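Bench notebook, Skirkton Dental Lab, back room
Saturday, January, 7:40 am

In early because the furnace threw its low-vacuum warning again last night and I wanted a morning with it before the phones start. Changed the door gasket. The old one had a flat spot you could park a truck on. Ran an empty cycle, vacuum held, warning gone. I've been down this road with this furnace before and am making no promises.

Case 116, upper left lateral incisor, single crown, remake. Second remake, to be accurate. First one came back "too grey", second one came back "too yellow", and the shade on the prescription has not moved once in all that time. The tooth next to it has a bit of translucency at the incisal edge and a faint white fleck about a third of the way down, neither of which appears on the script, where the instructions read in full: "match adjacent, pls."

Plan for round three: drop the dentine one step in value, keep the chroma where it was on number two, put a thin skin of the blue-grey enamel over the incisal third and leave the fleck for last as a stain. If it's wrong I can take a stain off. I can't take a dentine off, as I proved on number one.

Built up by 9:15. Overbuilt the mesial corner, as usual, to allow for shrinkage. First bake came out decent. Colour reads right under the bench lamp and right at the window, which is two more opinions than I had on the last pair. It still reads a bit warm under the fluorescent in the hall. The patient presumably doesn't live in our hall.

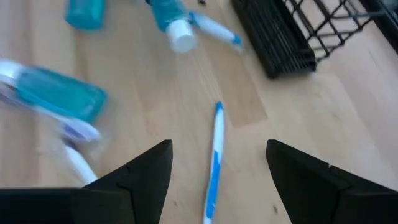
Second bake, small correction on the distal contact, then contoured. Contact was heavy on the solid model and fine on the sectioned one, so somebody's die isn't seating all the way. Found a bead of stone under it the size of a poppy seed. Cleaned it out, contact is now good on both. I would like to know how many of my "tight contacts" over the years have been poppy seeds, and I would also like not to know.

Glaze question. Sigrun Hovland left me two pots to compare, the Bronus paste we've always used and a sample of the Detura. Fired a tab of each on scrap zirconia, same program, same tray. Notes:

Bronus: goes on like toothpaste, wants to pool in the grooves, comes out glassy. Very shiny. Bathroom-fixture shiny if you don't knock it back with a wheel.
Detura: thinner, crawls a bit at the margin if there's any grease on the piece (there was, my thumb). Softer lustre, closer to a real tooth. Needs a second coat.

Sigrun prefers the Detura. I prefer whichever one is open. For 116 I'm going with Detura, two coats, and gloves this time.

Mill: the bur counter says 208 units on the fine bur, well past where I'd normally have swapped it. You can see it on the margins of yesterday's molars, a little fringe of chipping along the buccal. Nothing that won't polish out, but I spent 13 minutes per margin polishing it out, and a bur is cheaper than I am. Marginally. New one in. Counter reset. Whoever has been hitting "remind me later" on that screen, I've seen the log, and it was me.

Articulator: the Vakulenko has a wobble in the incisal pin again. Tightened the set screw, wobble gone, pin now reads a half-millimetre off zero. Loosened it, back to zero, wobble back. Left it tight with a strip of tape on the upper arm that says HALF MIL. Please don't peel off the tape. Last time someone tidied the tape away and we shipped a bridge that was high on every tooth, and the dentist was very polite about it, in writing.

To do:
Order fine burs, and a spare gasket so I'm not here at this hour again.
Ask the clinic for a photo of the neighbour tooth with the shade tab in the shot, held beside the tooth and not in front of it.
Send Sigrun the two glaze tabs with the labels on the back.
Re-pour the opposing on the night guard. There's a bubble on the canine.

11:50. 116 out of the glaze, cooling on the tray. Fleck is in. Going for a coffee before I look at it again in the hall.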